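The Hooks by the Door

For the first six years we lived in this house, the keys lived in a bowl. I loved that bowl. It came from my aunt, it was glazed on the inside and rough on the outside, and it swallowed everything we ever put in it. Keys went to the bottom, under the batteries and the grocery receipts and one earring that I am still hoping to match up with its sister. Every morning at ten to eight somebody in this family stood over the bowl stirring it like soup.

So this August, when it was too hot to do anything in the yard and the kids were bored enough to be underfoot but not bored enough to be useful, I decided we were going to hang things on the wall like sensible people. Hooks! How hard could hooks be?

I went through a lot of hooks before I settled. I had a set of very pretty ones saved for months, shaped like little branches, and then I read that people found their bags slid right off, and I closed the page with real sorrow. My friend Golshifteh Ansari has a peg rail that runs the whole length of her hall and looks like something out of a magazine, but she also has a hall. We have a bit of wall and a door that opens toward it. In the end I went plain: round caps, a small metal hook under each, all in a row. They're a dark color that I call navy and my husband calls green, and we have agreed to leave it there. (He's wrong in the evening and possibly right in the morning.)

I want to tell you how we decided who got which hook, because I thought this would take a minute and it took a whole Saturday. I had pictured it going by height. Smallest person, end of the row, tallest person, other end, guests in the middle. My daughter pointed out that she is going to grow, and then what, would she have to move? My son wanted the hook nearest the door so he could leave fastest, and it was his sister who remembered that he is always the last one out.
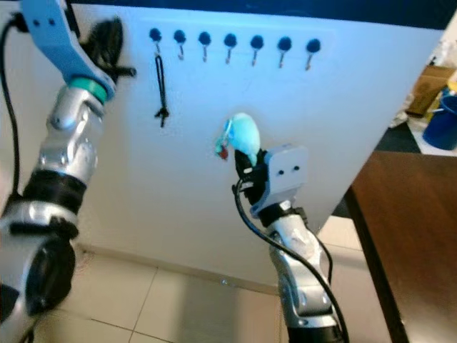

What we landed on is that nobody owns a hook for good. You hang your thing where there's space, and the only rule is one thing to a hook. I was doubtful, I'll admit it, being the sort of person who labels the shelf in the linen closet. But the trouble with the bowl was never that we didn't know whose keys were whose. The trouble was that they were all in one heap. As long as a key is hanging by itself where you can see it, you can find it with your coat half on and toast in your mouth.

That brought me to the second half of the project, which I hadn't planned on at all: what to hang the keys from. Most of ours were on those thin split rings that break your thumbnail, and a split ring on a small hook is a fussy business. You have to aim. A nice long loop of cord, though, you can more or less throw at the wall on your way past. I had some black cord left over in the sewing drawer, so I started there, and doubled it over and knotted it and felt very handy. Then I found out that a key on a long cord swings and taps on the wall every time the door closes, and I shortened a couple of them. I kept one long, for the spare, which doesn't get taken down much.

The other thing that works beautifully is something soft. I cannot recommend this enough if you have children, or a purse like mine. A plain key disappears into a purse. A small plush creature on a string does not — your hand knows it right away, even in the dark, even under the library books. My daughter lined up every little stuffed keychain she owned on the kitchen table and held a sort of tryout. The judging was severe. A very sweet rabbit was sent home for having a loop too tight to go over the hook, and I had some sympathy, but she was right, it would have driven us all crazy by Tuesday.

The loop really is the whole thing, if you're shopping for one. Check that it's long enough to slip over with one hand. Check that it's sewn in and not glued. And give it a good tug in the store, when you think the clerk is looking the other way.

I also learned a few things about walls. I used to think of the spot beside the door as a blank, and then I put things on it and began to notice how much it had been through. Bags brush against it. Elbows do too. The kids lean there to pull their boots on, one after the other, with one hand flat on the paint. I've read that you should use a wipeable finish anywhere people hang things up and take them down, and I'm sure that's good advice, and I'd like to have read it before August instead of after.
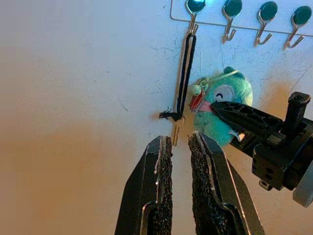 Niloufar Khosravi

The bird was the winner of the tryouts, in case you were wondering. It has a face like it has just been told something nice and is keeping it to itself, and I find I'm fond of it. My son said it was babyish and then, two days later, asked if we could get another one. I said we'd see.

I do want to be fair and say what isn't perfect. Small hooks are for small things, and there's no use pretending they'll take a winter coat or a school bag full of books. We tried a tote the first week, and it hung there looking sorry for itself until I took pity and carried it to the closet. Dog leashes are fine. A hat is fine if it has a loop. An umbrella depends on the umbrella. If you need a place for coats as well, I'd put in a second, sturdier row lower down and keep the little ones just for keys and cords and such.

I'd also say to leave more hooks empty than you think you need. I fought this at first. I saw a bare hook and wanted to fill it, the way I want to put a plant on every windowsill. But the empty ones are what makes it easy for the next person through the door with their arms full, and if they're all taken, the keys end up on the counter, and from the counter it's a very short trip back to the bowl.

The bowl, since my aunt reads this, is doing well! It's on the kitchen table with peaches in it. I did tip it out first, and I spent a happy half hour sitting on the floor sorting what came out: a bicycle key for a bicycle we gave away, four dead batteries, a ticket stub from a concert I'd forgotten I enjoyed, and a key that fits nothing in this house. I tried it in every lock, including the shed and the old suitcase. Then I hung onto it anyway, which will surprise no one who has seen my sewing drawer.

A couple of you asked last time about the linen closet and whether the labels have held up. They have, mostly, apart from the one that says Guest Towels, which has been crossed out and corrected by somebody under the age of ten. I'll write about that one next, once I've gotten the bottom shelf into a state I'm willing to talk about. In the meantime, if you have a good way of keeping sunglasses near the door without scratching them, please tell me in the comments. I've tried a dish, a drawer and an old sock, and so far the sock is ahead.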